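Section 4: Recording and checking your first task

By now you should have both arms homed and the Hinik service running in the background. If you haven't, go back and finish Section 3, because nothing below will work and you'll only get cranky with it. I'm going to use the drawer task all the way through (mug, mug rack, little two-drawer cabinet) since it's the one I use whenever I set up a new bench, and it has caught me out in just about every way a task can!

4.1 Make the session

1. Open Hinik and choose New Session. Give it a name you'll still recognise in December. I once had a folder full of things called test, test2 and test_final, and Ginette Lemaire still brings it up.

2. Under Streams, tick one head view, one fixed view and both wrist views. Leave depth off for now.

3. Set the episode limit to 1,000 steps. A drawer pull on its own fits easily inside 600, but you'll want the extra while you're learning the leader arms.

4. Press Sync Check and wait for the row of dots to go green. If one stream stays amber, unplug that one only, give it a moment, plug it back in and press Sync Check again.

Note: the config file lives in your home folder under hinik/sessions. You can edit it by hand (I do, all the time), but close the session first or your changes get overwritten on exit.

4.2 Look at every view before you record

5. Open the Preview tab and click through the streams one at a time. I know, it's dull. Do it anyway. You want to know which arm each wrist stream belongs to, and you want the drawer handle showing up clearly in at least one of them.
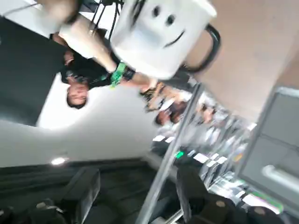
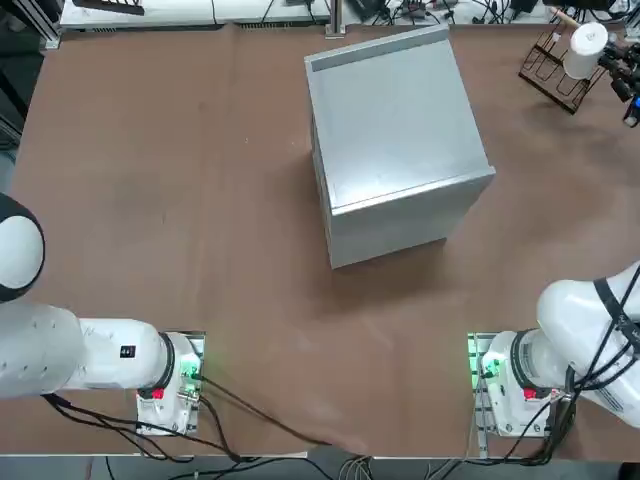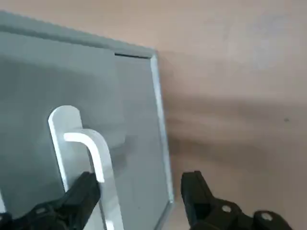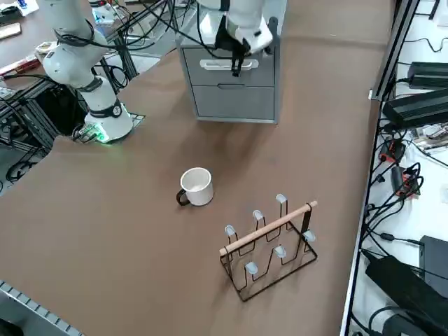 The last one is the fixed view, with the mug, the rack and the cabinet all on the brown table.

Do the wrist streams need to be rotated so they're right way up before training?

Leave them exactly as they come off the arm. The policy learns from whatever orientation it gets, and all that matters is that it's the same at training time and at run time. If you find the preview hard to read, use the Rotate Display button, which changes what you see on your monitor and leaves the saved data alone.

4.3 Record

6. Put the arms in the ready pose (R on the keyboard, or the Ready button).

7. Press the space bar to start. You'll hear one beep. Do the task at a comfortable speed, with no heroics, and press the space bar again when you're done.

8. Hinik will ask you to Keep or Bin the episode. If you fumbled a bit and recovered, keep it! Recoveries are gold for the policy. If you knocked the rack flying, bin it.

9. Move the mug somewhere a little different and go again. I aim for 200 kept episodes before I bother training anything, and I colour-tag them by mug position so I can see which bits of the table I've been neglecting.

CAUTION: Don't reach over the table while the status bar says LIVE. Press P to pause first, and wait until it says HELD. The arms will follow the leaders even if you've only bumped them with your elbow.

CAUTION: If you close the gripper on the drawer handle and the force bar goes red, ease off. Don't try to yank your way through it. The controller will fault, and you'll have to re-home that arm from scratch.

4.4 Check what you got

10. Open the Review tab and play back the first 4 episodes with all the streams side by side. Watch the gripper trace at the bottom. It should drop at the same moment the fingers close in the wrist view. If it lags, your clock offset is out, so rerun the sync tool from Section 2 and re-record.

11. Click Export and pick the Trusmont format if you're using the Anunthorpe trainer, otherwise plain. Exporting takes a while on a laptop. Go and put the kettle on.

Note: the exporter skips any episode with a missing stream and doesn't make much of a fuss about it, so compare the count in the log with the count in the Review tab. Skipped ones are listed in skipped.txt next to the export.

If the export dies partway with a "buffer shape" message, you've changed a camera's resolution in the middle of a session. Split the session at the change (right-click the episode, Split Here) and export the two halves separately.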